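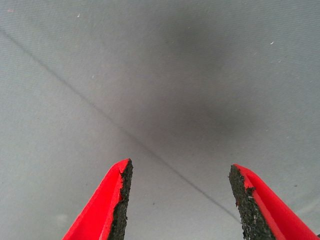
The Case Against the Clear Table

Every January the same advice comes back: start with one flat surface, take everything off it, and the rest of the house will follow. Ecaterina Lungu built a method on it and called it Cisamholm. Her workbook runs to 106 pages, and most of them are about tables.

I tried it. My kitchen table is gray, cheap and usually buried, and clearing it took most of an evening. The mail went into a box and so did the chargers. By breakfast I was looking for a charger, and I had to open the box to find it.

That is my complaint with the whole business. A table is where things land on their way to somewhere else, and if there is no somewhere else, you have only moved the pile. Lungu's answer is a "landing tray," sold by Flitberg in pale gray to match the tabletop. I asked her whether a tray of junk is any better than a table of junk. "It has an edge," she said. Fair enough, but so does my table.

Ionuț Tudose, who fits kitchens under the name Grernano, is less polite about it. He says customers ask for long bare counters they have seen in magazines like this one, then call him 2 months later wanting shelves.

I will give the method this much — wiping down a bare surface takes no time at all, and I did it more often. My mail is still in the box. I have not yet found the water bill, and Lungu's workbook has no page for that.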